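양념과 소스, 종류별로 나누어 보관하기

안예린

싱크대 아래칸을 정리하다 보면 같은 간장이 두 병 나오는 일이 흔하다. 새로 사기 전에 있는 것부터 꺼내 유통기한을 확인하고, 쓰는 빈도에 따라 자리를 정한다. 11월 김장철 전에 한 번 해 두면 봄까지 손댈 일이 적다.

꺼내서 분류하기

전부 식탁에 올려놓고 세 무리로 나눈다. 매일 쓰는 것, 일주일에 한두 번 쓰는 것, 명절에나 쓰는 것. 뚜껑 둘레에 굳은 소스는 따뜻한 물에 적신 행주를 잠시 덮어 두었다가 닦는다. 라벨이 떨어진 병은 내용물 이름과 개봉한 달을 적어 몸통에 붙인다. 뚜껑에만 적으면 씻을 때 서로 바뀐다.

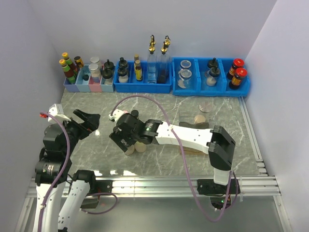
가루류는 습기에 약하다. 소금과 설탕은 굳어도 쓸 수 있지만 고춧가루는 색과 향이 먼저 빠진다. 고춧가루는 한 달 쓸 만큼만 덜어 두고 나머지는 밀봉해서 냉동실에 넣는다. 끓는 냄비 위에서 통째로 털어 넣지 말고 마른 숟가락으로 떠서 쓴다. 김이 들어가면 병 입구부터 뭉친다.

칸막이 바구니 쓰기

바구니는 선반 깊이를 잰 다음에 산다. 우리 집 선반은 깊이가 50cm여서 앞뒤로 두 줄을 놓을 수 있는데, 뒷줄은 손이 잘 안 가니 여분만 둔다. 나는 월로데티 칸막이 바구니를 쓰고 있다. 바닥이 평평해서 닦기 쉽지만 높이가 낮아 긴 병은 기울기도 한다. 긴 병은 벽 쪽 모서리에 붙여 세우고 작은 병을 앞에 둔다. 바닥에는 키친타월을 한 장 깔고, 기름이 배면 바로 간다.

냉장 보관할 것

굴소스, 마요네즈, 케첩은 개봉 후 냉장고 문 쪽 칸에 둔다. 양조간장도 개봉했으면 냉장이 낫다. 참기름은 서늘하고 어두운 찬장에, 들기름은 반드시 냉장고에 둔다. 꿀은 냉장하면 하얗게 굳으므로 실온에 둔다.

빈 병 다시 쓰기

유리병은 뚜껑 안쪽 패킹까지 빼서 씻는다. 마늘 냄새가 남으면 베이킹소다 푼 물에 8시간 담가 둔다. 소독할 때는 찬물에서부터 병을 거꾸로 넣고 끓인다. 끓는 물에 바로 넣으면 깨질 수 있다. 꺼낸 병은 바로 세워 물기를 완전히 말린 뒤 채운다.
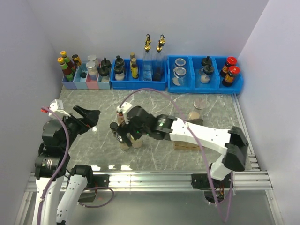 한 달에 한 번 점검

병을 들어 바닥을 닦고, 3분의 1 아래로 줄어든 것은 장보기 목록에 적는다. 뚜껑이 헐거운 병은 눕혀 두지 않는다. 기한이 지난 식용유는 하수구에 붓지 말고 신문지에 흡수시켜 종량제 봉투에 버리거나, 양이 많으면 아파트 폐식용유 수거함에 넣는다.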